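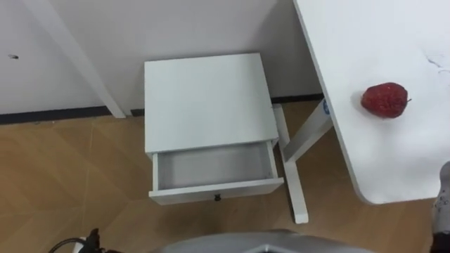 Forums > Robot Learning > Collecting Demonstrations > Drawer task: start states and what to throw out

Reading time: 4 min

Print this thread | E-mail this thread

tmaksymiv
Oct 24, 2019

We are collecting teleop demos for a put-away task. Strawberry starts on the table, nightstand stands next to it with the drawer already open and empty. The robot picks up the strawberry, puts it in the drawer, and closes the drawer. Everything is driven by a person, and the policy is trained on head camera plus joint positions.

We have 300 episodes so far. The first trained policy reaches for the strawberry fine, drops it in the drawer most of the time, and then does one of two things. Either it closes the drawer, or it stops above it and hangs there until we kill the run. The hanging is the problem.

Two questions. First, should I keep going with this start state or begin mixing in a closed drawer? Second, do you keep demos where the operator fumbled and recovered?

drawerface

How many operators?

tmaksymiv

Two. Me for most of it, Aiguo Hou for the rest.

drawerface

Then look at where each of you pauses. I had the same hang on a cabinet door. One of my operators let go of the object and then sat there for a second or two deciding how to get the hand around to the door. The policy learned the sitting. With no history in the input, a still arm over an open drawer looks the same on every frame, so it predicts more of the same.

Trim the pauses or have people practice the close until they don't stop.

kutt_a

Agree on the pauses. I'd be careful with trimming in the middle of an episode though. If you cut out frames while the arm is drifting a little, you get a jump in joint positions and the policy picks that up too. We did it at Jovthorpe and got a twitch right at the release. Cutting the start and end is safe. For the middle I would record again.

On your first question, I would not add the closed drawer yet. It's a different task with a different first step. Get the open one working and then collect the other as its own set with its own label.

q_xie

I disagree with kutt_a on that. If the policy only ever sees the drawer open to the same point, it has no need to look at the drawer at all. It can learn "strawberry down and to the left of where I found it" and still score well in your own room. I'd vary the drawer now. Half open, three quarters, all the way, and some closed.

Also move the nightstand. Not much, a hand's width one way or the other and a few degrees of turn.

kutt_a

Moving the nightstand, yes. Different drawer openings, yes. My objection is only to closed. Opening from a knob is a hard grasp and the operators will fail it a lot, and then you have a pile of bad episodes in with the good ones.

q_xie

So throw out the failed ones. That is what the success flag is for.

kutt_a

The flag at Jovthorpe was set by the operator at the end of a long shift. I went back through one batch and 13 episodes marked good had the drawer still open.

tmaksymiv

I should say our knob is small and sits low on the drawer front. It is also the only dark thing on a white drawer, so I was hoping it would be easy to find. Finding it may be fine and holding it may not.

Everything else is white on white. White nightstand, white wall, white table. From the head camera the inside of the drawer is white too, with a bit of gray shading along the sides. Has anybody had depth trouble with that?

casado.c

We don't use depth, but we had trouble with white furniture under ceiling lights in Trosedstead. The edge of the drawer washed out in the afternoon and the policy started releasing early. We collected 42 more episodes with the lights lower and that took care of it. Your floor matters as well. If it's a shiny wood type you will get bright patches that move when the robot moves.

tmaksymiv

Light wood tone and it does pick up the light in places. I'll get a set with the blinds down.

drawerface

Nobody answered the fumble question. I keep them if the recovery is clean. If the berry rolls and the operator follows it and picks it up, that's useful, your policy will be in that spot sooner or later. If they poke at it five times, out.

q_xie

Same here. We tag them "recovery" so they can be left out of a training run without deleting anything.

casado.c

I throw them all out. Tried both ways on a cup task and the clean set did better.

q_xie

How big was the set?

casado.c

667 episodes with the fumbles in. I don't have the clean number in front of me. It was a short task with one object, so it may not carry over to this one.

tmaksymiv

Update in case it helps someone. I went through the episodes and timed the gap between letting go and the first move toward the drawer front. Mine were short. Aiguo's were much longer, and he says he was backing the hand off slowly so it wouldn't catch the drawer edge. Fair enough, he's right that it catches.

We agreed on one way to do it: release, straight up, then around to the front with no stop. I'm recording his part again. Nightstand gets shifted between episodes and the drawer is set at different openings. No closed drawer until November. q_xie, I know.

q_xie

Put tape marks on the floor so you know where you've already had it. You will drift back to the same spot without them.

kutt_a

And write the drawer opening into the episode notes before you start recording. You won't want to read it off the video later.

tmaksymiv

Will do both. First batch goes to training when Aiguo is done with his share.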